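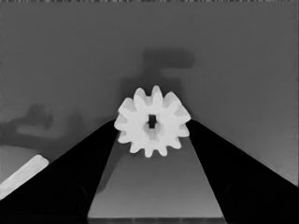 Re: White plastic gear, grease or no grease?

intarasuk_9
Hello all. I repair the paper feed of an old label printer, and the white gears inside were dry after 890 hours. My manual says nothing about grease. Should I put some?

Clingate
No. Plastic on plastic can run dry. Grease collects paper dust, and then the teeth wear faster.

Bastien Carré
I do not agree with this. A very thin layer of silicone grease has never given me a problem. Please avoid oil from the kitchen.

Clingate
In a clean room, maybe. With labels there is always dust.

intarasuk_9
Thank you both. I will try it dry until Wednesday and listen to the noise.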